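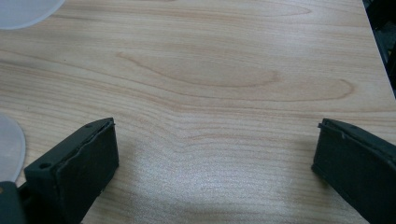
Heike Tiedemann writes that when her site went over to automatic packing, the hardest part was that the people left on the line had no idea whose job it was to stop it. I'm in the same spot and would like to hear from anyone further along.

We pack small plastic parts by hand at Gridstead, day shift and evening shift. Since December two of the tables have been used for teaching the new system. One of us picks up parts with the hand gripper, puts them down where they go, and does that over and over until break. The recordings go to the people setting up the arm, which will stand at the end of Line 4. The rest of us pack the same as before.

My questions are these. Does the gripper work count toward our hourly target? Right now it doesn't, and the person doing it ends up short on the sheet. And what happened to the packers at your place once the arm was running? The supervisor says no one is being let go, but there is nothing in writing.

Asked Mon 17 June

2 replies

Fuchs wrote:

Get the target thing fixed first. We had the same problem and it went on for months. Whoever did the gripper hours looked slow on paper, so people quit offering to do it and the same two got stuck with it. In the end our lead made it a separate line on the time sheet with its own code, and those hours came off the target. It took one meeting.

As for the jobs, we had 30 packers on days when it started. No one was let go, but when people left they weren't replaced, and the evening shift got folded into days. That was hard on the ones who had picked evenings on account of their kids. If I were you I'd ask about shifts as well as jobs. "No one is being let go" can be completely true and your hours can still change.

The work itself is different too. I used to pack all day and now I refill trays, clear jams and check what the arm put in the box. It's easier on my wrists. It's also more boring, and you stand by yourself a lot more. We used to talk across the table.

On stopping the line, ask for it to be written down that anyone can hit stop and won't be asked to make up the count afterward. Ours is taped to the post next to the button.

One more thing. Doing the gripper job for a full shift made my thumb sore. We swap every hour now.

Larus wrote:

Depends on your contract. Ours did 1624 boxes on its best shift and 2785 was what the salesman promised, so don't pack your locker yet. Parts that lie flat on the table gave it the most trouble at our place, and we still do those by hand.

Also ask who trains on the new machine. At Lastden they sent the maintenance guys only, and then every little jam meant waiting for one of them to walk over.

Filed under: Work & Jobs > Warehouse and Factory > New equipment

Contact us | © Neighbor Answers | Back to top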